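Filed under: Community Fitness > Classes and Bookings

Transferring a place on the autumn indoor cycling course

I hold a confirmed place on the October course at the Jirthorpe centre and am no longer able to attend. The booking terms refer to transfers but do not state whether a place may be passed to a person who is not a member. I should be grateful for guidance.
Posted by W. Visser, July 21, 2021

Fahad Gilani
A place may be transferred once, to any person aged 15 or over, whether or not that person is a member. Both parties must complete the transfer form and return it to the bookings desk no later than four days before the first class. The new participant must also complete a health questionnaire — the original holder's answers cannot be carried across. Fees already paid stay with the booking, and any repayment between the two parties is a private matter.

Indness Leisure Desk
The above is correct for Jirthorpe. Courses held at the Geerts hall are booked separately and places there cannot be transferred.

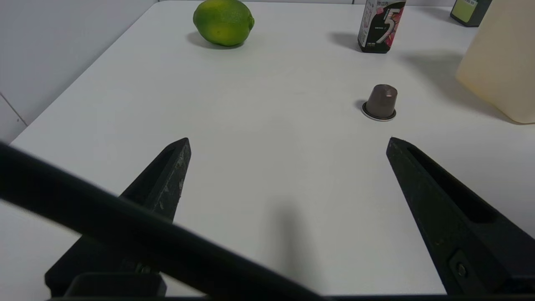
Participants taking over a place are asked to arrive early on the first day so that saddle height and pedals can be adjusted. Transfer forms should be completed on a firm, flat surface, a plain white tabletop being quite sufficient, as the second copy is often too faint to read. Please quote reference 1454 on both copies.

Zeltora
I did this last year and it was fine. Ask for a receipt.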